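The Inventory of the Sonberg Workshop

Article 16 of the Lumanlan Estate required that every wrench be entered before the bench was released to the heirs. Jhun Sison, appointed Clerk of Tools, had recorded 29 items by noon. The pink tray was reserved for pieces bequeathed by name.
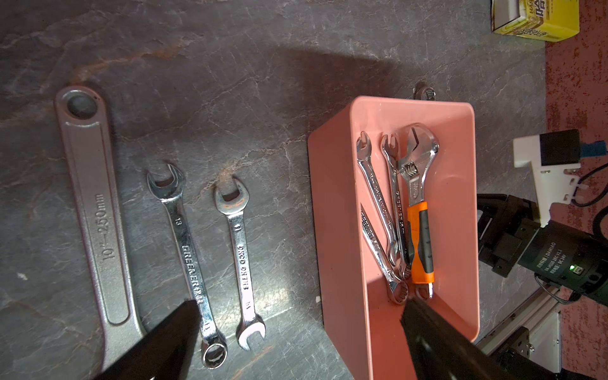 Second Sitting

The Clerk noted for the record that the adjustable wrench, marked 250mm, had been claimed by both branches of the family. Neither had written to him since September. He ruled that it should remain on the marbled surface, and he signed the page.

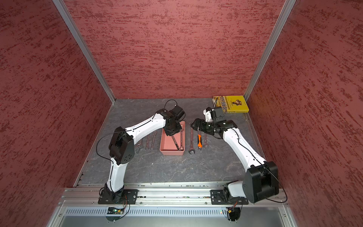 The bench and the pink tray, Sonberg Workshop, 22 May 2019.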